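Looking After Locks, Lights and Alarms: Workshop Notes
Small jobs for the back door, the shed and the side gate

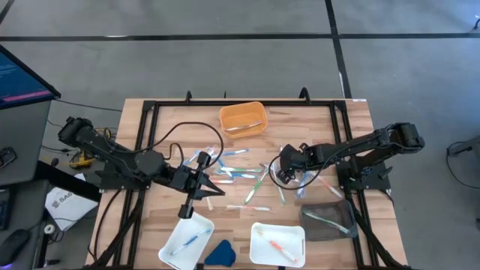

Stiff cylinder locks

Don't reach for cooking oil or general-purpose spray. Both pick up grit and the pins end up worse than before. Blow the keyway clear with a hand pump, puff in a little dry graphite, then run the key in and out a dozen times and wipe it on a rag after each pass. If the key still drags, try the spare. A copy made from a worn copy will often bind where the original turns freely, and the cure is a new key cut from the code.

Loose strike plates

Most plates come with screws barely long enough to get through the door trim. Take them out one at a time and replace them with three-inch screws that reach the stud. Drill a pilot hole first. When the old hole is stripped, pack it with glued matchsticks, leave it overnight and drill again in the morning.

Check the gap around the door while you are down there. A bolt that only goes halfway home usually means the top hinge has sagged — tighten that before you start filing the plate.

Motion lights that come on for nothing

Wipe the sensor with a damp cloth. Spider webs are the usual trouble, and they come back every few weeks in late summer. After that, tilt the head down so it looks at your own path and not the street. Set the timer short while testing and lengthen it when you are happy.

Shed padlocks

Hang the lock with the keyway facing down. In February I take ours off, flush it with lock cleaner, let it dry indoors and put it back with fresh graphite. The hasp matters more than the padlock. If you can see the screw heads with the door shut, swap them for carriage bolts with the nuts on the inside.

Béla Kocsis wrote in to say he paints a dab of nail polish on each key and a matching one inside the fuse box door. It wears off in 18 months or so on a key ring that gets used daily.

Window and door contacts

Stick-on sensors fall off when the paint underneath is chalky. Clean with rubbing alcohol, let it dry, press and hold for a full minute. Keep the two halves as close as the instructions allow. Change the batteries in all of them on the same day and write the month on a bit of masking tape inside the cover.

Before you test a monitored alarm, call the monitoring company and ask them to put it in test mode. Call again when you have finished.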